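Sujetador sin aros Vultport Alba
Ref. 3711 – Colección de lencería de Timham

Sujetador tipo bralette de encaje elástico, sin aros y sin relleno. Se ajusta con tirantes regulables y un cierre trasero de tres posiciones. El bajo lleva una banda ancha que no se enrolla al sentarse y que se puede dejar a la vista con una blusa abierta o una chaqueta.

La modelo Jade Petrenko lleva la talla S en color negro en la campaña de primavera, fotografiada por Ovidiu Dumitrescu. Es el mismo patrón de la temporada pasada, con el escote en V un poco más alto y las costuras laterales planas.

Colores: negro, marfil, vino, azul noche
Tallas: XS a XL
Composición: 84 % poliamida, 16 % elastano. Forro de la copa: 100 % algodón
Copas: triangulares, forradas, sin bolsillo para relleno
Peso: 298 g con caja
Precio: 34,90 €

Guía de tallas
Mida el contorno justo debajo del pecho, con la cinta recta y sin apretar. De 63 a 67 cm, XS. De 68 a 72 cm, S. De 73 a 77 cm, M. De 78 a 82 cm, L. De 83 a 87 cm, XL. Entre dos tallas recomendamos la mayor – el encaje cede poco en los primeros usos. Para copa D o superior, consulte el modelo Lacson, con tirante ancho y espalda reforzada.

Cuidados
Lavar a mano o a máquina a 30 grados en bolsa de malla, con los corchetes cerrados. No usar lejía ni secadora. Los colores vino y azul noche deben lavarse aparte las primeras veces. 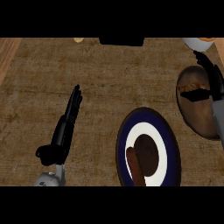

Envíos y cambios
Los pedidos salen de nuestro almacén de Fitville en dos días laborables. El primer cambio de talla es gratuito. Por higiene, solo se admiten prendas sin usar y con la etiqueta puesta. El color marfil en talla M está agotado y volverá a la venta en mayo.

También en esta línea: braguita alta Alba, culotte Alba, camisola corta Alba.

Ficha actualizada: 2020-04-23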